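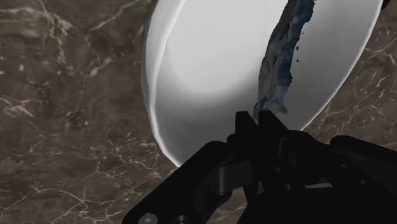

Small Business Taxes, Unit 4
Business Personal Property Tax
Notes by Wilmer Ríos, Norkport evening program, Room 234

Revised September 21, 2019. Throw out the older set. The worksheet at the end has changed.

What the tax is

Most of you know property tax as the bill on a house or a lot. That is tax on real property. Many places also tax the things a business owns and uses: desks, shelving, computers, ovens, hand tools, signs. This is business personal property. "Personal" here only means that it isn't land or a building. It has nothing to do with your own belongings at home.

Three points people mix up:

It is a local tax. The assessor sets the value and the local bodies set the rate. It does not go on your federal return, although the amount you pay is normally deductible there as a business expense.

It is a tax on owning. You owe it whether or not the business made money that year. A shop that lost money all year still files and still gets a bill.

You report the property yourself. With a house, the assessor already knows it exists. With a mixer or a cash register, the assessor finds out from your return, so the form is a list you fill in and sign.

Who files in Norkport

Anyone who owned business equipment in the city on the listing date. That includes sole owners working out of a spare bedroom. It includes a business that closed the week after the listing date. It also includes someone who holds equipment and leases it to others, which we get to under leased items.

The form is due in April. If you have nothing to report, you still send it back with the "no property" box checked and a signature. A blank form with no signature counts as not filed.

If you don't file, the assessor estimates. The estimate usually comes from what similar businesses reported, and it tends to run high. You can appeal it, but you will be asked for the same list you didn't send in.

What goes on the list

Report each item with the year you got it and the full cost. Full cost means the price plus freight, plus sales tax, plus whatever you paid to have it set up. Students leave off the freight and the setup nearly every term. If a display case cost $500 and delivery was $100, the number on the form is $600.

Use the original cost even if the item is worth far less today. The assessor applies a table that brings the value down by age. If you write in your own lower value and they apply the table on top of it, the item has been marked down twice and the return is wrong.

Fully depreciated items stay on the list. This is the single biggest error I see. Your federal books may show a value of zero, and your tax preparer may have stopped printing the item on the schedule. If you still own it and it is still at the business, it is reported. The local table has a floor, so an old item keeps a small value until you get rid of it.

Items you wrote off as supplies may belong here too. A filing cabinet that went straight to expense is still a filing cabinet.

What stays off

Goods held for sale, in Norkport. Other places do tax inventory, so check before you copy this line into notes for another town.
Licensed cars and trucks, which are taxed separately.
Software, unless it came as part of the machine and was never priced on its own.
Land, buildings, and anything that has become part of the building.

Equipment or building?

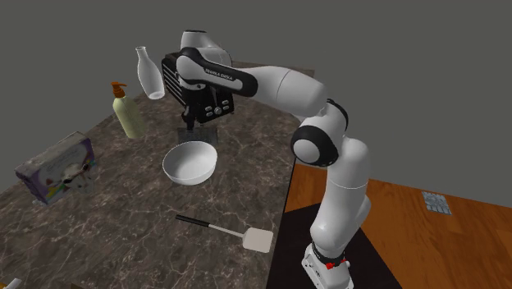
The last line in that list is where the arguments start. An item that becomes part of the building is taxed with the building, and an item that stays separate goes on your form. Assessors usually look at how it is attached, whether it was made to suit the building, and what the person who put it in meant to do with it. A built-in counter will often go with the building. A table that stands on its own legs will not. Production equipment is normally listed as equipment even when it is fastened down. The counter and the table would each have to be looked at separately, and they could come out differently.

If the building belongs to a landlord, read the lease. Many leases say who reports improvements made by the tenant. If both of you report the same counter, it gets taxed twice, and getting a refund takes a long time.

Leased items

Either the owner or the user reports, depending on the contract. The form has a separate page for property in your possession that belongs to someone else. Fill that page in even when the leasing company pays the tax. You give the owner's name, the address and the lease number. If you skip it, the assessor may assume the item is yours.

Worked case: Platel and Vilora

Platel is a small print shop. It owns two cutters and a folding machine, and it rents a copier from Vilora. The contract says Vilora pays all property tax on the copier.

Platel lists the cutters and the folding machine on the main page at full cost, by year. The copier goes on the leased page with Vilora named as owner. Vilora files its own return for the copier, using the address of the print shop, since property is taxed where it sits on the listing date.

During the year Platel sells one cutter. The bill for that year does not change. The cutter comes off the next return, and Platel keeps the bill of sale in case the assessor asks why the total dropped.

Second case: Vrabec

Vrabec opened a repair shop after the listing date and moved in a workbench, a compressor and a set of used shelves. No return is due for the first year. For the second year all three are reported. The shelves were bought used, so Vrabec reports what Vrabec paid and the year Vrabec bought them. The price the first owner paid does not matter here.

Records to keep

Invoices and freight bills. A running list with date, item, cost and location. Bills of sale, donation receipts, or a short dated note for anything thrown out. A copy of each signed return, with proof that you mailed it.

Walk through the business once a year with the list in your hand. Most lists have a few items on them that left years ago. Tax is still being paid on those.

Worksheet

1. Pick a business you know and write down ten items it uses. Mark each as equipment, building, inventory or leased.
2. For any two items, write what documents would prove the full cost.
3. A bakery buys an oven, pays to have a gas line run to it, and has the doorway widened to get it inside. Which costs go with the oven? Be ready to argue it either way.
4. Redo the Platel return with the contract changed so that Platel pays the tax on the copier.

Bring a blank copy of the form next time. We will fill in the leased page together.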